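TRUDEDVILLE – The Nurero toy library will open its sorting room to the public in January, giving residents a chance to see where donated building bricks go after they leave the back of the closet.

The library lends to 100 families and takes in about 4000 loose pieces a month, most of them in bags marked "complete set." Few are.

"People are very trusting about what is in the bag," said Nazmiye Sönmez, who runs the lending desk. "We have learned to tip it out first."

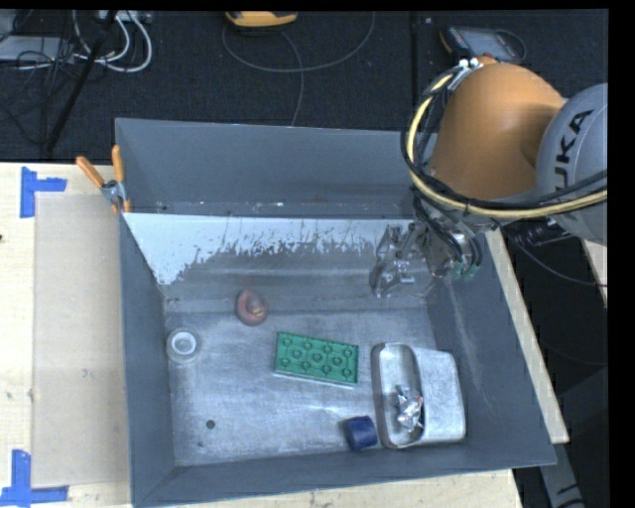 Sorting begins in a deep bin with sloping sides, which keeps small parts off the floor and away from bare feet. Plates go to one shelf and bricks to another. Anything that is neither goes to Vlasta Vondráček, who has kept a drawer for such things for 11 years and declines to label it.

Visitors may bring up to 2 bags of bricks per household. Bricks should be clean. Bricks that have been chewed are accepted at the discretion of the desk – please say by whom.

The open house runs from 10 a.m. until the coffee is gone. Admission is free, and children are welcome if they can bear to leave without taking anything apart.

Press contact: Eylül Akgül, Nurero Toy Library, Trudedville.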